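One Toaster Too Many

I keep reading that a kitchen needs 17 appliances before anyone can cook in it. I don't buy it. Bread gets brown in a hot box. How many hot boxes do we need?
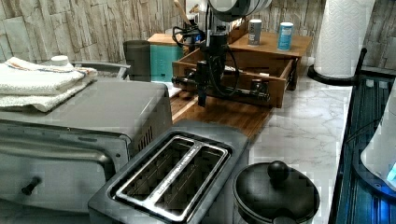
Counter space is what we should be arguing about. My brother-in-law paid extra for marble and then started parking things on it. A toaster oven makes toast, it says so in the name, yet there's a two-slot toaster right in front of it. And the oven's flat top has become a shelf for folded towels, which I wouldn't want over a heating element. He says the slots are faster. Maybe. I've had six toasters and never timed one.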